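Learning to let go: news from the Brekeck handling project
04/07/2025

If you've read these pages before you'll know we have a soft spot for awkward fruit. Apples are kind to robots. They're round, they're firm, and a hand that gets hold of one slightly wrong will mostly get away with it. Dragon fruit are another matter, with all those leafy scales sticking out at odd angles, and that's exactly why the Brekeck team has spent so much of the spring on them!

The idea they're trying out is called Jodel, and it's a lovely one. Most methods for teaching a robot to pick things up put nearly all the effort into the grasp. Jodel splits the job at the moment of release and trains the two halves separately, then stitches them back together with a short overlap, so that the hand is already getting ready to let go while the arm is still travelling. A person guides the arm through the task, the cameras and joint readings are stored, and the model learns from the lot. The first set came to 3000 demonstrations, all gathered in the same row of workcells at Flarkodden.

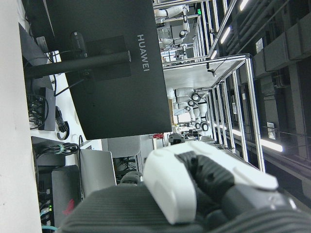 Surely the grasp is still the hard part, wrote one reader after our last item, and why would you train the easy bit on its own? It's a fair question, and the team had much the same doubt at the start. But when they went back over the failed runs from the older single model, 39 of them had a perfectly good grasp and a bad ending. The fingers opened in the wrong order, or a scale caught on a fingertip and the fruit rolled over as the hand pulled away. So there was plenty to gain at the far end of the movement, and very little of the training had been spent there.

The other half of the story is the wrist view. A camera down by the gripper gets a close look at the object but swings about with every turn of the arm, and it takes in whatever else is going on in the lab. Fixed cameras are steadier and see less of the fine detail. Jodel uses both, and learns for itself how much to trust each one at each stage – heavily on the fixed view while reaching, then more and more on the close one.
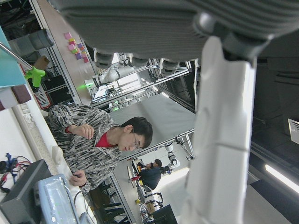 A second reader asked whether all that background clutter doesn't simply confuse the model, and whether a plain curtain round the cell would be quicker. The team did try tidier footage. The model trained on it did well until something moved behind the table, and then it went to pieces. Ordinary lab life seems to be good for it.

For the test itself the task is simple to say: pick up the fruit, put it in the bin, move the hand clear. Starting positions change every time, and so does the way the fruit is lying.

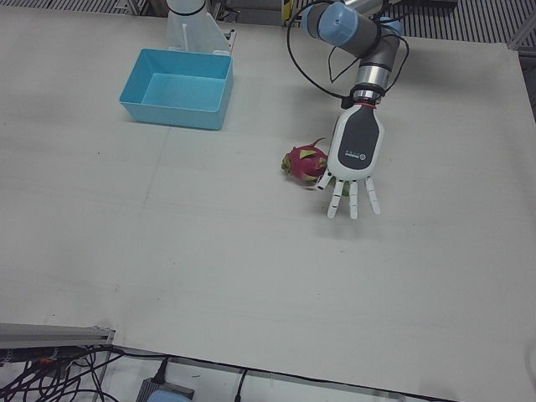
Five-fingered hand over a dragon fruit, with the bin still empty.

The new method needed 12 tries at each starting position where the old one needed 16 to reach the same score, and the releases are so much gentler to watch. The fingers uncurl a little, wait, and then open properly – I could have stood there all afternoon.
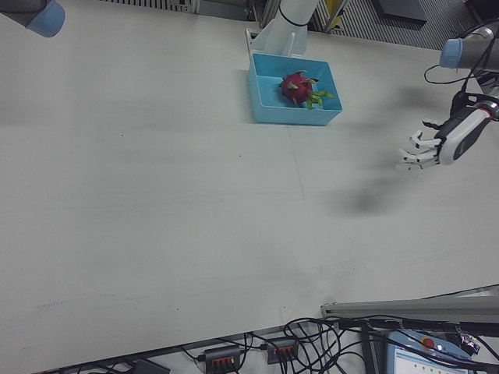
The team are careful to say that one kind of fruit and one kind of bin don't prove very much. Next they want to swap in a shallower tray, then a pile of fruit instead of a single one, where a clumsy release would knock the neighbours. There's also a plan to run the release half on a different hand altogether without collecting everything again, using the Nechyporuk grip model to translate between the two. I'm very keen to see that one. The demonstrations will be shared with partner labs in September, along with the training code, and we'll put the details in that month's newsletter.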